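Drevine Home Label Printer
Set-up and Use Guide
Section 4: Labelling tubs, drawers and small boxes

Read Section 2 (Charging) and Section 3 (Loading a roll) before you start this section. The printer must have a roll fitted and the battery light must be green.

4.1 What you need

The printer
One roll of Truketti label tape, standard or removable
A soft cloth
Methylated spirits or warm soapy water
The containers you want to label, emptied or closed

Standard tape is supplied in the carton. Removable tape is sold separately and has a grey core. The two tapes look the same once printed, so check the core if you are unsure which one is fitted.

4.2 Choosing a tape

Standard tape holds on smooth plastic, glass, painted metal and sealed timber. It is intended to stay where you put it. Standard tape can be removed from glass with warm water, but it may lift paint from walls and older furniture.

Removable tape holds on the same surfaces with less grip. Use it for anything you expect to re-label within the year, such as school supplies, pantry tubs and craft drawers. It is not suitable for the freezer or the dishwasher.

Neither tape holds on cane, felt, raw timber or textured plastic. For these, print onto standard tape, stick the label to a piece of card and tie the card on.

CAUTION: Do not put labels on heaters, cooktops, kettles or the outside of an oven. The tape softens at 65 °C and the adhesive may transfer to the surface.

4.3 Preparing the surface

1. Wipe the container with the cloth and soapy water. For greasy containers, use a little methylated spirits on the cloth.
2. Dry it fully. Check along seams and under lids.
3. Leave the container at room temperature until it no longer feels cold. Labels put on a tub straight from the fridge will lift at the corners.
4. Decide where the label will go before you print. The label should be readable from where the container is normally kept. For a deep drawer this is the front face. For a box on a low shelf it is usually the lid.

CAUTION: Methylated spirits is flammable and will cloud some clear plastics, including acrylic and polystyrene. Use soapy water only on these.

4.4 Setting the label size

1. Hold the power button until the screen lights.
2. Press MENU and choose Size.
3. Use the arrows to select Small, Medium or Long.
4. Press OK. The size is kept until you change it.

Small is for pen boxes, spice jars and coin tins. It fits one line of up to twelve characters.

Medium is for lunch boxes, drawers and pantry tubs. It fits two lines.

Long is for shelf edges, archive boxes and folders. It fits one line, and the printer will cut the label to the length of the text plus a small margin at each end.

Note: If the text is too long for the size you have chosen, the screen shows a bar with an arrow. Shorten the text or go up a size. The printer will not shrink the letters by itself.

4.5 Typing and printing

1. From the main screen, begin typing. The first letter is a capital unless you press SHIFT.
2. To add a second line on a Medium label, press ENTER.
3. To add a symbol, press SYM and scroll. The last 2 symbols used are shown first.
4. Press PREVIEW to see the whole label.
5. Press PRINT. Keep your fingers clear of the slot until the cutter has clicked.
6. Take the label by its edges and peel the backing from the split end.

If you need several copies of one label, press COPIES before PRINT and enter the number. The printer pauses between labels so you can take each one.

To save a label, press and hold SAVE until the screen shows a slot number. Saved labels stay in memory when the battery is flat. Memory holds 300 labels. When it is full the printer will ask which one to replace.

4.6 Applying the label

1. Line up one short end of the label and press it down with your thumb.
2. Smooth the rest of the label towards the far end, keeping light pressure on it.
3. Rub the whole label firmly with the cloth, finishing at the corners.
4. Leave the label for two hours before washing or handling the container much. Full strength takes a day.

On a curved surface, place the label so that its long side runs up and down the container. On small jars the Small size will hold better than the Medium.

If the label goes on crooked, lift it straight away and try again. Standard tape can be lifted once in the first minute. After that, print a new one.

4.7 Planning a set of labels

It is easier to print a whole set in one sitting than to add labels as you go. The steps below suit a study desk, a sewing corner or a kitchen drawer.

1. Empty one drawer or shelf at a time and sort the contents into groups.
2. Put each group into the container it will live in. Do not label anything yet.
3. Use the containers this way for a week.
4. Move anything that keeps ending up in the wrong place.
5. Write your list of names on paper. Use the word the household uses, even if it is not the correct one.
6. Choose one size for all containers of the same type, then print the list in order.

Keep the names short. "Pens" is easier to find than "Pens and pencils (blue)". Where two containers hold nearly the same thing, put the difference first: "Spare batteries", "Flat batteries".

For children who are not yet reading, add a symbol before the word. The symbol list has pencils, scissors, paint, blocks and animals. A child who already has stickers on a box can keep them. Choose a clear patch that is at least as wide as the label, or put the label on the lid. Do not stick a label over another sticker, as the edges will catch and both may peel.

Clear containers may not need a name for the contents. In that case, label them with the owner's name or the place they go back to, such as "Top drawer" or "Art shelf".
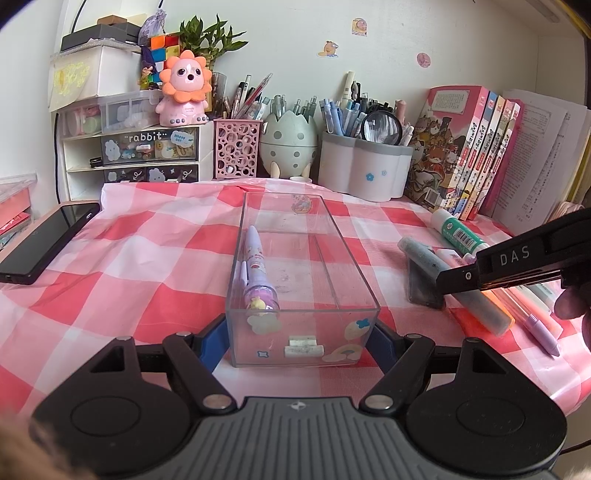

Can I put a label on the inside of a clear box so it reads from the outside?
Use the Mirror setting with clear tape. Press MENU, choose Style, then Mirror, and stick the printed side of the tape against the inside wall. White tape will not work for this because the print faces the wrong way.

4.8 Removing a label

1. Warm the label with a hair dryer on its low setting, held a hand's width away.
2. Lift one corner with a fingernail or a plastic card. Do not use a blade.
3. Pull slowly, keeping the label folded back flat against itself.
4. Rub off any adhesive with warm soapy water, or with a dab of eucalyptus oil on glass and metal.

CAUTION: Do not use eucalyptus oil on clear plastic. It will mark the surface.

4.9 Cleaning the cutter

The cutter is rated for 2,000 cuts. Adhesive builds up on it well before then, and a dirty cutter leaves a ragged edge or fails to cut through the backing.

1. Switch the printer off and unplug it.
2. Open the roll door and take out the roll.
3. Wipe the cutter guard with a dry cotton bud. Do not push the bud past the guard.
4. Refit the roll, close the door and print a blank Small label to test.

If the edge is still ragged, order a replacement cutter, part name Potton. It clips in from the side and comes with its own instruction card.

4.10 Problems and fixes

Label is blank: The roll is in upside down. See Section 3.
Print is faint at one end: The print head is dusty. Wipe it with a dry cotton bud.
Label curls off after a day: The surface was damp, cold or oily. Clean it and print again.
Screen shows "Door": The roll door has not clicked shut on the hinge side.
Cutter clicks but does not cut: Clean the cutter as described in 4.9.
Printer turns off while printing: The battery is low. Charge until the light is green.

For spare parts and returns, write to Upendo Okoth, Customer Service, Drevine, and include the serial number from the base of the printer.

Section 4 revised 18 March 2019. Continue to Section 5: Printing from a phone.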